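Workshop notebook, August, 4 pm

Third go at the walnut hull dye and I think I'm finally getting a brown I like! Morag Cowie dropped off another sack of hulls from Cirnudwood, so I soaked 500 g of them overnight in the big enamel pot and strained it through an old pillowcase (which is now brown forever, oh well). The Miron wool took the color far better than the Turcotte, even though both skeins went in together and had the same alum bath. I want to try that again before I blame the yarn.

What I'm after is a warm ground that can sit next to orange without going muddy, so I keep going back to the old textiles for a look.

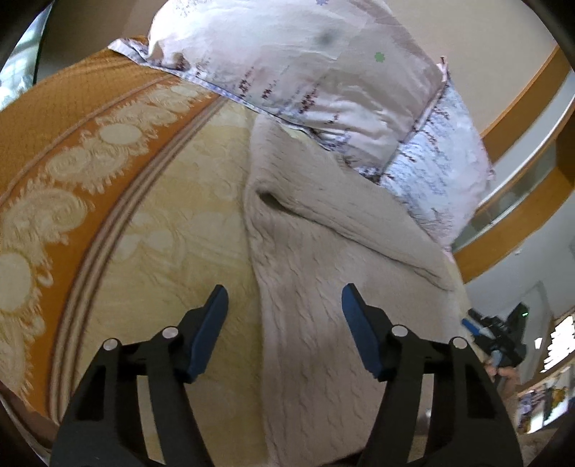 Orange bedspread, cream paisley and medallions in the border.

Strength of the bath next. I put 11 little test knots through, pulling one out every 5 minutes, and past the first few I can barely tell them apart. Longer gaps next time. The iron dip turned everything a gloomy gray-brown, and Morag loved it, so she can have that one. I'd only use it for an edging.
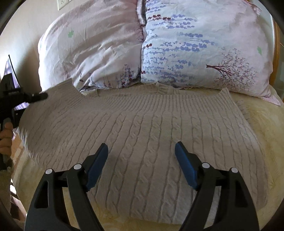 Rinse water is still running tan after four changes, so I've left the skeins in the tub with a drop of wool soap. The Prellirmont sample card needs a light brown and a dark one, and I only have the dark. Must label the jars tonight! Two of them look the same already and I can't remember which one had the vinegar.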